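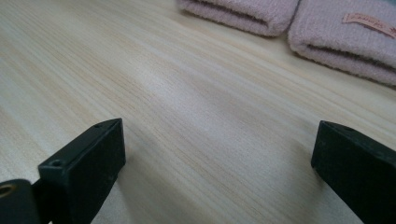 Ticket: right finger stops short when closing
Opened 31/03/2020 by Teodoro Becerra
Build: Perari hand-held gripper, shared workshop

Fault: left finger travels fully, right one stops 4 mm early. Towel corners slip out.

Tried:
Swapped the linkage pins side to side. No change.
Cleaned the rail, ran 20 cycles by hand. Stuck on 12 of them.
Backed the right bracket screws off 2 turns. Moves freely.

Cause: bracket pulled out of square when tightened.

Next: shim the bracket, retest on the folded towels. Leave open until April.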